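The case for a slow robot

Every spring the student robotics club at Omholm holds its assembly challenge, and every spring I am asked to say a few words about the future. I have run out. What I have instead is an opinion, formed over a long afternoon of watching two arms and a small screw: the club should stop timing things.

The rules give each team 300 seconds a task and 65 points for finishing, with a bonus for speed. The bonus does what bonuses do. By February the Bitier team had tuned their arms until they moved like waiters at closing time, and had stopped asking whether the part ended up where it was meant to go. I'm told this is good preparation for industry. 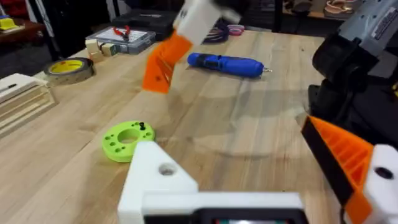 Muthoni Athumani wrote in to object that without a clock the students would still be adjusting things at Christmas, and that a deadline is the only sensor the club has never had to recalibrate. I concede the point about Christmas. A closing time is fair enough, and the building has one already. My quarrel is with paying people extra to get there early.

Consider what the students learn when they are left alone. They learn that a soft finger forgives a bad approach and a hard one doesn't. They learn that a ring with holes in it is a simple object until you want a particular hole.

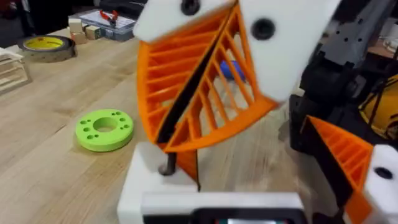

They also learn to disagree, at length, about whose code moved first. The Faststead pair spent a whole session on one handover and scored nothing for it. I thought it the best work in the room – they could explain every failure, in order, and did, to anyone who stood still.

The club's kit budget this year was 1,150 pounds, and almost all of it went on parts that will be in a drawer by autumn. The arguing cost nothing. If the Pichon prize must go to somebody, I'd give it to the team with the longest notebook, and let the quick ones have the biscuits. 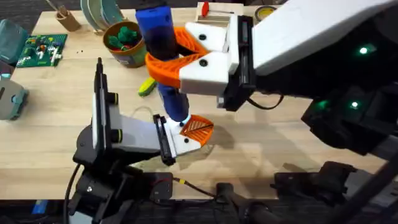 Two arms, one blue cylinder, at the Omholm club.

I have put all this to the organisers. They have allowed me two minutes at the next meeting, and there will be a timer.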